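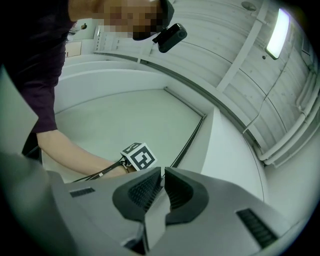
Section 3. Planning and budgeting your hand-held gripper kit

I wrote this section after our second round of ordering at Zerndale, when I finally had enough mistakes behind me to be useful. Nelli Suominen did the first round and left me her notes, so some of the good advice is hers. Read it through before you send anything to purchasing, and keep a pencil handy!

3.1 Before you ask for a quote

1. Decide how many people will record at the same time. One person means one station: a gripper, a head camera with its bracket, a wrist strap, a set of marker cubes and a clear surface to work on. Two people need two of everything except the storage drive (you can share that if you're patient).

2. Write down the objects you plan to pick up, with the width of the widest one. Send that list to the supplier along with your question about finger sizes. I sent Van Wijk a vague email the first time and got a vague quote back, which was fair.

3. Ask whether the fingers and their ribbed pads are sold separately. Pads wear, and you'll want to know the price of a pair before you're tied to one make.

4. Measure the room. Include the ceiling height and note where the lights are, because a wide lens takes in far more than the tabletop. A bright fixture over one corner can be lived with, but you want to know about it before you bolt anything down.

Note: Get the lead time in writing. Ours was 17 working days for the gripper and 40 for the spare fingers, and I had planned on both turning up together.

3.2 Making the budget

5. Start with the gripper and put the small stuff on its own line. I set aside $300 per station for straps, brackets, cables, cubes and tape, and I spent nearly all of it.

6. Add spares. For each station I now order two extra finger pairs, one extra camera bracket and 7 extra marker cubes. Yes, that's a lot of cubes! They're small, they go under cabinets, and they get scuffed until the printed patterns won't read.

7. If you print your own markers, use matte stock. Irja Eskola ran ours off on glossy label sheets once and we had glare on half the faces (she has forgiven me for putting that in a manual).

8. Put in some hours for setup and practice. I budget a full morning per new person, starting at 9, and I don't expect any usable recordings before lunch.

Caution: Don't buy the cheapest wrist cable to save a few dollars. Get one long enough to reach with your arm fully stretched, plus some slack, and check that the connector locks.

3.3 Planning the station

9. Clear the work surface and leave open space on every side of it. You'll be leaning in over the gripper more than you think.

10. Route the wrist cable back along the forearm and let it trail behind you, well away from the fingers. Strap it snugly, then bend your wrist both ways before you start.

11. Put the head camera on and tip it down until your hands sit in the middle of the preview. Try this standing and leaning, with a cube in your hand.

12. Keep the vents on the gripper housing clear. No tape over them, no resting it on a folded jacket.

Note: We keep the Sedeck order sheet taped inside the storage cabinet, with part numbers for anything that wears out. Cross off what you take and tell Irja when a line gets down to one.

3.4 Placing the order

13. Ask for one complete station first, even if you have the money for more. Run it for a couple of weeks, then order the rest with your corrections. The Zuvard rep gave us the multi-unit price on the second order too, but we had to ask.

14. When the boxes arrive, check the contents against the quote the same day and plug everything in. Go on to Section 4 for pairing the cameras.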